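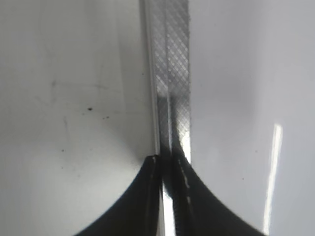

Knurling talk, Clorkham makers night. 7 min, dont run over

Hi, Bontu Bogale, metal bench, the one by the door. Thank Van den Broek for the offcuts. Skip the bio.

Start w/ question: who has dropped a greasy tool on their foot? Wait for hands.

What knurling is. Pattern pressed or cut into metal so it grips. Diamond, straight, diagonal. Diamond = two sets of lines crossing. Tonight mostly diamond.

Pass the samples round NOW, not at the end. 3 of them. Want them back!!

Round stock first. Lathe, two wheels, slow speed, plenty of oil. Diameter matters, if it doesnt divide nicely the wheels double track and you get mush. Show my mush.

Flat strip, different story. No wheels on a lathe. Mill it or buy it rolled. I buy it. Leave a plain edge if you can, kinder on the thumb.

Cleaning: brass brush, along the lines, then across. Not steel wool, it sheds and teh bits stay in.

Light. Tilt it under a lamp, worn spots show up fast. Straight overhead you only get glare. (lamp is in the Zellier box, bring extension cord)

Too sharp? Few strokes w/ a fine file, just the peaks. Stop early.

Questions. If anyone asks about coarse vs fine: coarse for gloves, fine for bare hands, move on.

Samples back in the tin. Lights off by 9.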